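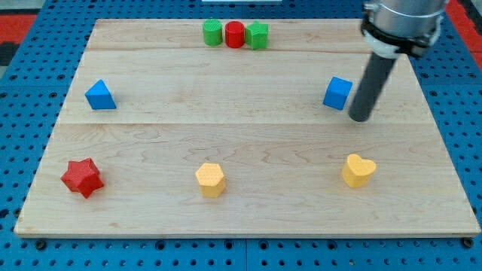

The rod tip just above the maple board at the Drekik training cell in Castville, with colored blocks set out on the wood.

Drekik has put one of its robot arm cells in Castville back in service after replacing the worn rod on the end of the arm and resetting the work surface under it.

The cell is used to practice pushing tasks, in which the arm slides small shapes across a board. Staff noticed in November that the arm was stopping short of blocks near the far edge. The log showed 1661 hours of running time since the last full check.

A technician from Nieto, the firm that services the arm, traced the fault to the clamp collar that holds the rod. It had slipped by almost 2 millimeters, enough to throw off the taught positions. The collar was loosened, the new rod seated against its stop, and the screws tightened again in stages.

The board was next. It rests on a blue perforated base, and the crew leveled it before teaching the arm its corner points again. Height matters most in this job - too low and the rod drags on the wood, too high and it rides over the blocks.

Blocks in several shapes, among them stars, cylinders and a heart, went back on the board for the test run. The arm made 487 pushes at reduced speed without a fault stop, and was then released for normal work.

Drekik said the collar will now be checked every 40 hours of running time, with a paint mark across the joint so that any slip shows up early. A second cell, supplied by Murar, uses the same type of collar and will get the same mark during its next service. The company has not set a date for that work.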